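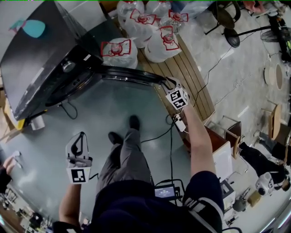
Figure 7.1 A hand-held gripper at the edge of an open black appliance door.

Chapter 7
The British Seaside Guesthouse

Chapter Outline
7.1 From Lodgings to Guesthouse
7.2 The Landlady and Her Rules
7.3 Breakfast, High Tea, and the Dinner Gong
7.4 Decline and Revival: Sallolness and Womside

Key Terms
apartments system, full board, half board, high tea, landlady, promenade, season, tariff card

Introduction

Visitors to Britain who know the country through its castles and cathedrals often overlook a more modest institution, the seaside guesthouse. For several generations it was the place where working families spent the one week of the year that belonged to them. Its narrow hallways, printed rules, and fixed mealtimes shaped what many British people still mean when they speak of a holiday.

The guesthouse grew with the railroads. As fares fell and employers began to close their works for a week in summer, coastal towns that had served a small number of wealthy visitors had to find beds for a much larger public. Most of those beds were in private homes. Under the apartments system, a family rented a room and bought its own food, which the landlady cooked and served for a small charge. Use of the salt and pepper might appear as a separate line on the bill.

Full board came later and changed the daily routine. The landlady now chose the menu, and the gong in the hall told guests when to sit down. Between breakfast and the midday meal they were generally expected to be out of the house, whatever the weather. Shelters along the promenade owe a good deal of their popularity to this custom.

This chapter follows two towns through these changes. Sallolness, on an exposed stretch of coast, had 78 licensed guesthouses in its busiest season and drew most of its trade from the mill districts around Uritley. Womside was smaller and quieter, and its landladies preferred guests who returned each June and asked for the same room. A surviving visitors' book from Wragg House, Womside, contains 501 entries, many of them in the same few hands over a long run of summers.

The main source for Section 7.2 is the study by Hanyu Xiong, who examined tariff cards, letters of complaint, and household accounts from both towns. Xiong treats the landlady as a business owner whose work has been hidden behind the comic figure of the postcards. Students should compare this view with the extracts printed at the end of the section.

Before You Read

Consider the following points and make brief notes. You will return to them in the review for Section 7.4.

What would a family have gained by moving from the apartments system to full board, and what would it have given up?

Why might a town with 2,000 guest beds have found it hard to raise its prices?

7.1 From Lodgings to Guesthouse

The word "lodgings" carried little comfort in the early years of the trade. It referred to a room let by the week, usually furnished with whatever the household could spare.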